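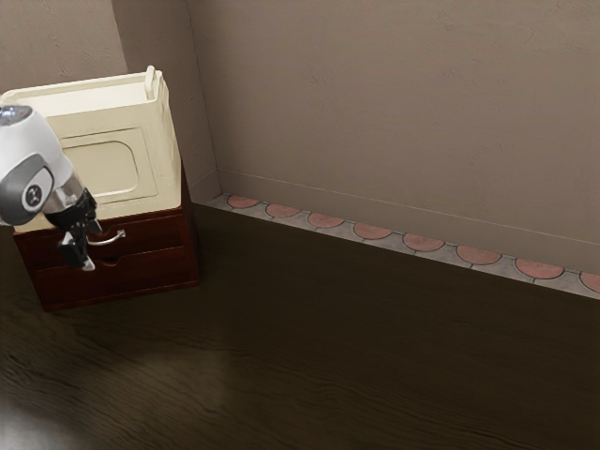 Häufige Fragen zu Skiltow

Stand: 27. Dezember 2018

Seit wir das Paper hochgeladen haben, landen ständig dieselben Fragen in meinem Postfach. Ich freue mich wirklich über jede einzelne, aber ich tippe die Antworten jetzt einmal ordentlich auf und verlinke ab sofort hierher. Ich bin Veronika Illés und habe den Großteil des Trainingscodes geschrieben, die Fehler darin sind also auch von mir.

Was ist Skiltow überhaupt?

Ein Verfahren, mit dem ein simulierter Roboterarm lernt, Schubladen am Griff zu öffnen. Der Arm bekommt dafür zwei Kamerabilder, eins von außen und eins aus der Nähe des Greifers, dazu die eigenen Gelenkwinkel. Wo der Griff sitzt und wie er geformt ist, sagen wir ihm nicht. Das muss er aus den Bildern herausholen.

Warum ausgerechnet Schubladen?

Weil sie fies sind! Einen Würfel hochheben klappt auch dann, wenn man einen Zentimeter danebenliegt. Bei einem schmalen gebogenen Griff rutscht man ab oder drückt gegen die Front, und dann geht die Schublade zu statt auf. Außerdem gibt die Schiene den Weg vor - wer schräg zieht, verkantet. Genau diese Mischung aus Sehen und Kraft hat uns interessiert.

Wie viele Demonstrationen habt ihr gebraucht?

Insgesamt 1779, alle in der Simulation per Fernsteuerung aufgenommen. Die meisten stammen von Charoen Sangkhawat, der eine beneidenswert ruhige Hand hat. Meine eigenen Versuche haben wir größtenteils wieder rausgeworfen (zu viel Gezappel kurz vor dem Griff, das lernt das Netz leider begeistert mit).

Wozu die zweite Kamera? Reicht die Außenansicht nicht?

Das haben wir anfangs auch gedacht. Für den Anflug reicht sie, für die letzten Zentimeter nicht mehr. Von außen verdeckt der Arm gern mal ein Stück vom Schrank, und ob die Finger richtig zum Bügel stehen, lässt sich dann kaum noch abschätzen. In der Nahansicht hat das Netz beides zusammen, Fingerspitzen und Griff. 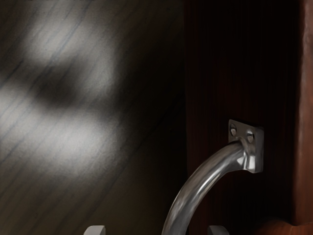
Nahansicht: die beiden Fingerspitzen am unteren Bildrand, dazwischen der gebogene Metallgriff mit seiner verschraubten Platte.

Und was bringt sie in Zahlen?

Ohne Nahansicht haben wir auf unbekannten Schränken 25 Prozent der Schubladen aufbekommen, mit ihr 55 Prozent. Das ist ein ordentlicher Sprung, und trotzdem bleibt fast die Hälfte zu. Bitte zitiert das auch so und schreibt nicht, wir hätten das Problem gelöst. Alle Werte sind Mittel über 5 Trainingsläufe mit unterschiedlichen Startwerten, die Streuung steht im Anhang.

Warum glänzt bei euch alles so?

Absicht. Rafail Papadakis hat den Renderer lange gequält, bis die Metallgriffe halbwegs glaubhaft spiegelten. Bei matten Griffen war die Aufgabe nämlich verdächtig leicht, und sobald wir Reflexe eingeschaltet haben, ist die erste Version des Netzes komplett eingebrochen. Dunkles Holz bei wenig Licht ist übrigens noch schlimmer. Da suche ich manchmal selbst eine Weile nach der Fuge.

Läuft das auch auf einem echten Roboter?

Nein, noch nicht. Alles, was ihr auf dieser Seite seht, ist gerendert. Sofia Athanasiadis bereitet gerade die ersten Tests am echten Arm vor, und ich verspreche da lieber nichts. Reibung in alten Schubladenschienen ist ein Thema für sich, und unsere Simulation ist an der Stelle ziemlich gutmütig.

Was ist der Unterschied zu Aver?

Aver war unser Vorgängerprojekt. Dort bekam der Arm die Griffposition noch fertig geliefert und musste nur die Bewegung planen. Den Simulationskern haben wir übernommen, der Lernteil ist neu. Alte Aver-Szenen lassen sich laden, aber ihr müsst die Materialien neu zuweisen, sonst ist alles grau.

Woran scheitert es am häufigsten?

Am zu frühen Zugreifen. Die Finger schließen, bevor der Bügel richtig dazwischenliegt, und danach zieht der Arm voller Überzeugung an gar nichts. Aliki Dimitriou probiert gerade einen zweiten Versuch nach fehlgeschlagenem Griff aus - die ersten Kurven sehen nett aus, mehr kann ich noch nicht sagen.

Bekomme ich Code und Daten?

Der Code kommt, sobald ich die fest eingetragenen Pfade zu meinem Rechner entfernt habe (es sind peinlich viele). Die Demonstrationen gibt es auf Anfrage schon jetzt. Schreibt bitte dazu, ob ihr die Bilder braucht oder nur die Bewegungsdaten, das Paket mit Bildern ist wirklich groß.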